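I keep reading that a floor plan fixes a messy room. Tape it out, the advice goes, and you'll know where everything belongs. Elsa Keskinen swears by it. I had my doubts in March and I still have them. 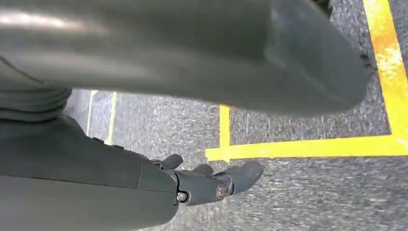
Yellow tape does show up well on gray speckled carpet, I'll give it that. You can see the lines from the doorway. Whether anyone keeps their stuff inside them is another matter, and I wouldn't bet 5 dollars on it. I also want to know what the glue does to the carpet after 40 days. Elsa says nothing. We'll see.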